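Dedgate finishes toaster slot survey, sets new width for sliced loaves

Dedgate, the kitchenware testing office in Zuswood, has finished its survey of household two-slot toasters and will change the slice it uses as a reference when rating them. The new reference slice takes effect in August.

The survey covered 753 toasters handed in or lent by residents over two winters. Staff measured slot length, slot width at the guard bars and the distance from the top of the carriage to the rim of the opening. Each unit then went through two toasting cycles at the middle setting, one with both slots loaded and one with a single slice.

In total 1,529 slices were toasted and graded. The count is higher than two cycles with three slices each would suggest for the units that passed electrical inspection, as a batch of older models was rerun after a change of bakery. Units that failed inspection were measured but not switched on.

The single-slice cycle produced the widest spread in results. In many two-slot models both sets of wires heat regardless of how the slots are loaded, and the face of the bread turned toward the middle of the body browned darker than the outer face. The difference was smaller in models with a deeper carriage. Slices that stood clear of the guard bars on both sides browned more evenly than slices resting against one side.

"People toast one slice far more often than the old procedure assumed," said Vendula Hájek, who led the measurements. "The old sheet only had a line for a full load. We added the second line and most of the complaints we get by mail are explained by it."

Bread for the tests came from De Bruijn, which supplied a plain white loaf cut to order. A second loaf from Iltik was used for the rerun. The two differ in crust thickness but were cut on the same slicer setting.

Under the new procedure, a toaster is listed as suitable for standard sliced bread only if the slice can be lowered and raised without touching the rim. Models that grip the crust on the way up will be listed with a note. Cord length and crumb tray access will be reported separately and will not affect the rating.
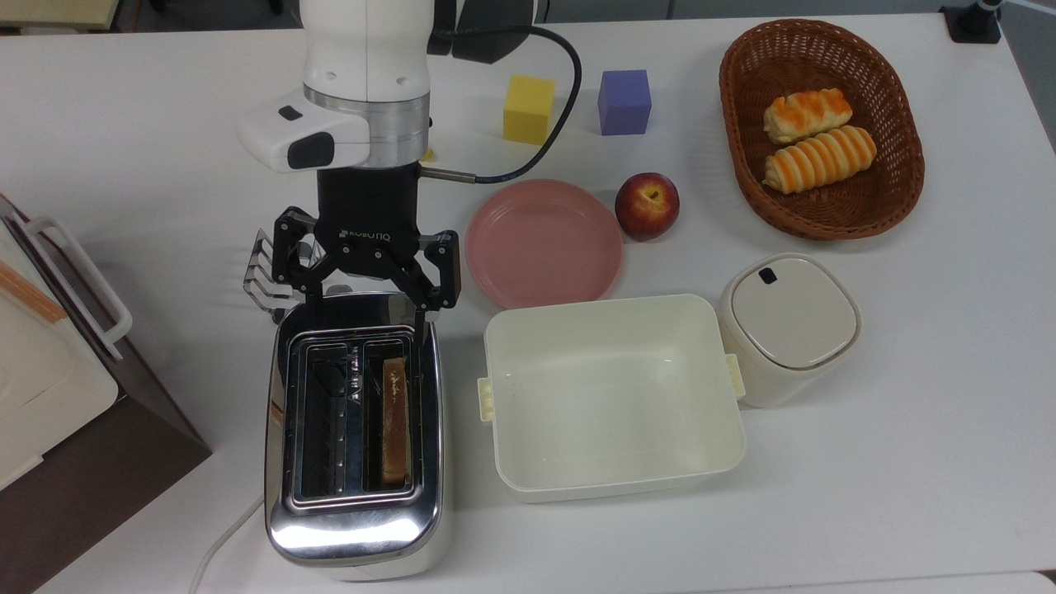

A two-slot toaster with one slice of bread in the right slot. The left slot is empty.

Chrome and stainless bodies made up the largest group in the survey, followed by painted steel. Body finish had no measurable effect on browning. Surface temperature was recorded for each unit and will be published in a separate table.

Madhu Sisodia, who maintains the ratings list, said 700 entries have been converted to the new format. The remaining entries concern units with missing type plates and will be added after the makers have been identified.

Printed copies of the list can be picked up at the Dedgate front desk on Tuesday from 9 a.m.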